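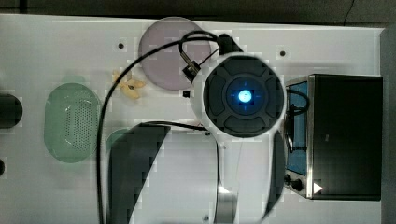 3.2 How the examples were gathered

Most reports on learned manipulation give one or two sentences to the gathering of examples and several pages to the model. We think the balance should be closer to the reverse. The Vorkow set was collected by four operators at two sites, over a period that ended in August, and it holds 2476 episodes after filtering. Each episode is one attempt by a person, driving the arm remotely, to carry out a short written instruction such as "put the bowl on the plate" or "move the mug away from the bottle." The policy described in Section 4 sees nothing else. If the episodes are narrow, so is the policy, and no amount of training time will change that.

We began with the protocol published alongside Clesudik, which asks the operator to "vary the scene naturally" between attempts. This is hard to follow and harder to check. Left to themselves, our operators varied the scene much less than they believed they did. In interviews afterward all four said that they had moved the objects every time. The logged start poses say otherwise: the plate in particular tended to return to the same patch of table, far enough from the arm to be out of the way and close enough to reach without leaning. Clutter came back in familiar groupings as well. We doubt that this is special to our staff, and we would like to see the same check run on other sets before their claims of scene variety are taken at face value.

The objects themselves deserve a harder look. Like many groups we used play food and light kitchenware, which are cheap, easy to replace, and forgiving when dropped. They are also brightly colored, and that matters. Figure 2 gives a fair idea of what the policy is asked to tell apart.

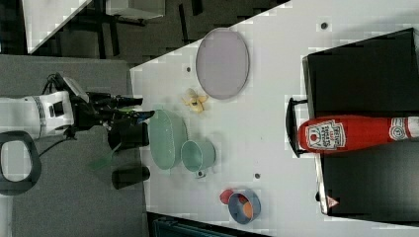 Figure 2. Work surface during collection, with the gripper to the left of the objects. The mug and the ketchup bottle are both on their sides.

A yellow toy banana bunch next to a lavender plate can be found by color alone. So can a blue bowl with an orange interior. The light green basket and the pale green mug are a better test, and they are where our early policies failed most often — when told to pick up the mug, they went for the basket. Operators never made this mistake. We take this as a warning against reading high scores on the easier pairs as evidence that the model has learned what a mug is. It may have learned where the yellow is.

A second worry concerns which attempts are kept. The Voltska logging tool lets an operator discard an episode with one key press, and it doesn't record why. During the first phase 263 episodes were discarded in this way. Some were surely hardware faults. Others, judging from the operators' own accounts, were slow or clumsy attempts that nonetheless reached the goal, and a few were failures followed by a recovery. Those last ones are exactly the examples a policy needs, given that its own errors will put it in states a skilled operator seldom visits. Throwing them out makes the set look tidy and the replayed videos pleasant to watch. We changed the tool so that a discard needs a short typed reason, and the rate fell at both sites within the first week. We can't say how much of that drop comes from better judgment and how much from people not wanting to type.

Third, instructions were written before the attempt in the first phase and after it in the second. The published Nutsugah recipe treats the two as interchangeable. We found that they produce different language. Text written beforehand is short and repeats itself, while text written afterward picks up details of the motion ("from the handle side," "without touching the bottle") that the operator may not have had in mind at the start. A model trained on the mix has to make sense of both, and we have no strong evidence that ours does.

To get some measure of these effects we held back 40 episodes in which the layout was set by a random draw instead of by the operator. Success on this small group was clearly lower than on the ordinary test split — a gap that would have stayed hidden had we reported only the latter. The sample is too small for fine comparisons between objects, and we make none. We report both numbers throughout Section 5, and we ask that readers weigh the second more heavily than the first.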